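Robot Chores, Part 3: Clearing the Table (and Learning to Use My Own Hands Again)
Posted 12/17/21 by Revathi
Filed under: teaching by hand, grippers, cleanup tasks

So the table task is finally going somewhere, and I am so excited about it that I'm writing this with my wrists still sore!

If you missed the last two posts, the short version is that I've been showing a robot how to do small household jobs. First we did it by remote control, with me on one side of the room pushing two sticks and the arm on the other side doing something only loosely related to what I wanted. Now we do it with hand-held grippers. You hold one in each hand, you do the chore yourself through the fingers of the thing, and the recording becomes the lesson. The robot never has to be in the room.

I loved the remote control setup, I really did, and Jagadeesh Nambiar still swears by it for anything slow and heavy. But picking up a crumpled tissue that way took me so long that I started talking to it. With the grippers in my hands it takes a couple of seconds, and the motion looks like something a person would do, with all the little corrections left in. Those corrections are gold. When I miss a wrapper by half an inch and slide over to get it, the robot gets to see how you recover from a miss.

The job we picked is clearing trash off a table. It sounds dull and it is wonderful. Every piece behaves in its own way. A hard plastic box tips when you pinch it too near the corner. Paper squashes. Thin wrappers lie flat and you have to get a fingertip under the edge, and on a tablecloth that means you sometimes pick up a fold of the cloth along with the wrapper (I have dragged half a table's worth of stuff toward me this way, more than once).

And then there is foam fruit netting, those stretchy sleeves that pears and mangoes come in. I had no opinion about fruit netting before this month. Now I have many! It's so light that you can't feel it through the handle at all, so you have to watch it the whole time, and it springs open again the moment you let go.
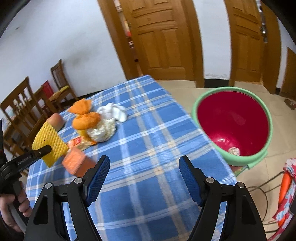 What I've settled into is working from one side of the pile and letting one hand lead. The other hand stays open and low, ready for the next thing. Early on I was closing both grippers at once out of some kind of nervous habit, and Ilango Nadar, who was going through my recordings, asked me very kindly whether I was playing the castanets. Fair enough. When the idle hand squeezes at nothing, that gets learned too.

A few more things I wrote on the back of my notebook this week, in no order:

Go at the speed you'd use if you were carrying a full cup of tea. I was rushing, because clearing trash is a thing you rush, and my first batch was too jerky to be much use.

Let the thing drop straight down into the bucket. Flinging is fun and teaches nothing good. Keep the bucket close to the table, too, so your arm isn't swinging way out for every piece.

Mess it up again differently each time. I had a lovely tidy way of scattering the trash and didn't notice until Sivaprasad Acharya pointed out that my "random" piles all leaned to the left. He now throws the pile for me and I'm not allowed to fix it.

Don't hide the hard ones. If two pieces are tangled or one is tucked under another, leave them like that.

Look where you're about to reach a moment before you reach. I can't prove that this one helps, but my recordings have been cleaner since I started doing it.

Some 200 good runs are saved as of tonight, out of 534 tries. I know, I know. A lot of the rest are from the castanet period. A run counts as good when the table is clear, nothing got knocked to the floor, and I never put a gripper down halfway. We were also strict about stopping to fix things with bare fingers, and I failed that one constantly at the start. Your own hand just wants to help.

Jagadeesh Poduval asked in the comments last time whether the robot will need the same tablecloth and the same bucket. No, or at least I very much hope not! The plan is to switch tables and rooms as we go, and his kitchen has already been volunteered, by me, without asking him. Hi, Jagadeesh.

The other question I keep getting is whether it's tiring. Yes. The squeezing is easy, but holding both arms out over a table is a real workout, and after 7 runs in a row I take a break whether I think I need one or not. Stretching my forearms against the wall has helped a lot, and so has a lower table.

Next up is sorting, with paper going one way and plastic the other. I've been saving wrappers from everything I eat, and the bag by my desk is getting hard to explain to visitors. If you have foam netting at home, please keep it for me. Any color!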